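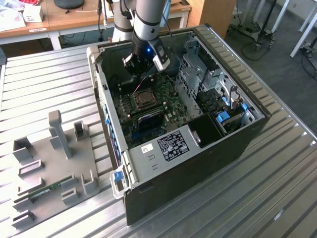 Open day at Tronport, March 7, 2005

The flyer promised "the future of PC repair." I drove 30 miles on the strength of that, so I'll admit I arrived in a bad mood.

Joanne Greenwood walked us through the workshop. Her pitch is that an office tower should come apart without a screwdriver: blue tabs for the parts you're meant to touch, plain gray for the rest. Fine on paper. I've owned machines with colored tabs before, and one snapped off in my hand the first time I pulled it. 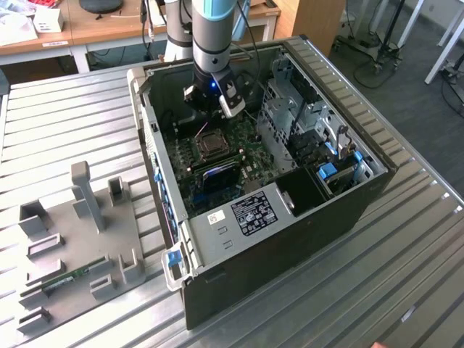 Themis Dimitriou asked what a replacement drive cage costs and was told to write to sales. I asked how long they stock old memory and got the same answer. For an open day, a lot of it was closed.

I did like how the towers are laid flat to work on. Mine gets done upright under a desk, with a flashlight in my teeth.

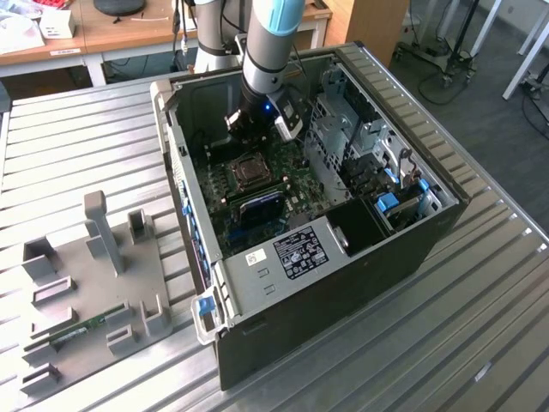
Tower on the bench, with a green memory module in the tray to its left.

Coffee was at 2, and it was bad. Joanne says the next visit is in May and will include the returns department. I'd want to see how many broken latches come back before I believed any of it.

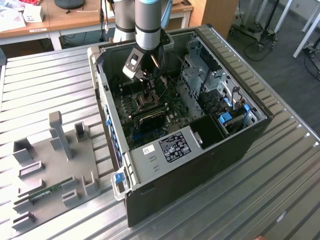

Drive cage at right, blue tabs and all.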